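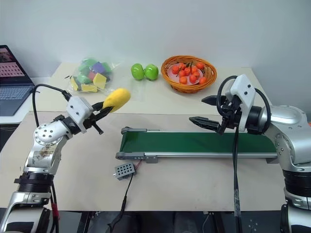
The belt on the bench, green with metal side rails

Jovita Espinoza
Seller swears this small conveyor suits soft goods. I'm doubtful. Plush has loose fibers, and I don't want to pick fuzz out of rollers every 3 hours. Anyone run one with toys?

Setsuko Sugiyama
"Suits soft goods" usually means someone tried it once. Ask for a week's trial – in writing.

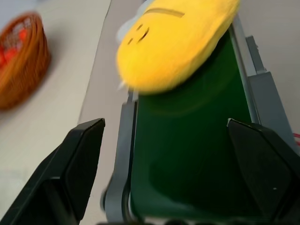

Long fibers would worry me more than weight. Brush the toys first and check the roller ends daily.

Rivar84
Mine's fine. Buy it.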